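Brornton Building, Room 2113: Walk-Through Checklist with Comments
October

Covers general safety for the room and the hallway outside it. Mark OK, FIX or N/A and write the comment next to the item.

1. Exits
Main door opens fully: OK
Rear door opens fully: FIX. Drags on the floor strip in the last few inches. Work order sent to Korletey.
Exit sign lit on battery test: OK

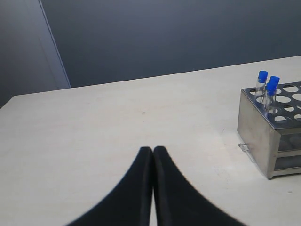

Does a door that drags count as a blocked exit?
It counts as a FIX item as long as one person can open it with one hand. If it takes two hands or a shoulder, mark it blocked and call the Broltulport desk before leaving the floor.

2. Fire equipment
Extinguisher on its hook, gauge in green: OK
Tag punched for the month: FIX – last punch is September.
Sprinkler clearance: OK. Boxes on the top shelf were over the line at the last check and have been moved down.

3. Electrical
Panel door closed and labeled: FIX. Breaker 5 has no label.
Extension cords: FIX. One in use as permanent wiring behind the file cabinet. Needs an outlet.
Outlet covers: OK 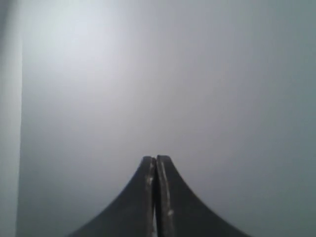
Lighting was checked at 7 a.m. with the blinds down. Two tubes near the rear door flicker and one cover is cracked. Soft, even light is what we want over a work area, and the hallway doesn't have it. Stair lights came on within the time allowed.

4. Floors and storage
Walkways clear: OK
Floor mats flat: FIX. Corner curls at the sink.
Shelf load signs: the lower shelf is posted at 700 pounds and the upper at 200. Both signs readable.
Step stool: OK, rubber feet in place
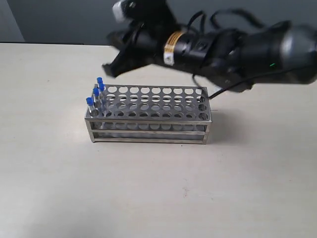 5. First aid and eyewash
Kit sealed and stocked: FIX. Out of large bandages, burn gel expired.
Eyewash flushed weekly: OK per log – two entries have no initials.
Path to eyewash clear: OK

6. Housekeeping
Trash lids closed: OK
Glass disposal box under the fill line: OK
Racks set on a flat surface: OK 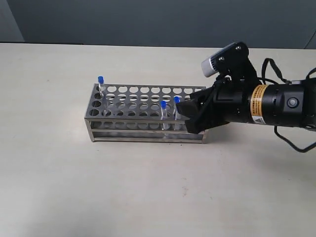
Steel rack with capped tubes standing upright.

Open items go to the Fonddale office with this sheet. Recheck the rear door and the extension cord first.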